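Progress report, second period
Project: Towel and linen handling, Dutosum site
Prepared for the Koltia program office by Rattana Rungrueang

In the first report we explained why we chose towel folding as the first task to automate. This report covers the work until the end of March, and it also describes how the work of our staff is changing, as the program office asked.

The main activity in this period was recording demonstrations. Our folding staff do the task by hand-held gripper, and the recordings are used to train the folding cell which Dunstan will deliver. We have now 3,476 accepted recordings. The target for each type of cloth is 1,000, and we have reached it for the hand towels and the face cloths. The microfiber towels are behind the plan. They are soft and they slide, so the operators needed more time to learn a good grip. 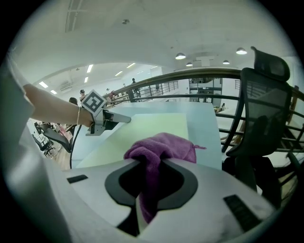
Recording with a purple microfiber towel at the mezzanine table. Two hand-held grippers, green work surface.

Seventeen employees were trained as operators. Before, all of them worked full time at the folding line. Now they spend two hours of a shift on recording and the rest on their usual work. We keep the recording blocks short – in the first weeks several people reported a tired wrist, and after we changed the schedule the complaints became fewer. They did not stop completely. We would like to try a lighter handle in the next period, if the budget allows it.

The staff had many questions about their jobs, and I do not want to hide this. At the meeting in the canteen, most questions were about what happens after the cell is installed. Management has confirmed in writing that no position will be closed during the project. Seven operators have asked to move to quality checking of the recordings, and four of them have started. The pay grade for this role is not decided yet, and this delay is causing some frustration.

Open points:
– Microfiber recordings: we ask for three more weeks.
– The Unusitz software for labeling still loses the operator notes when two people save at the same time.
– Pay grade for quality checking: waiting for the personnel office.

The spending is within the plan, except for replacement gripper pads, where we will need a small transfer from the travel line. I will send the request separately.

Contact: Dutosum project office | © Dutosum | Back to top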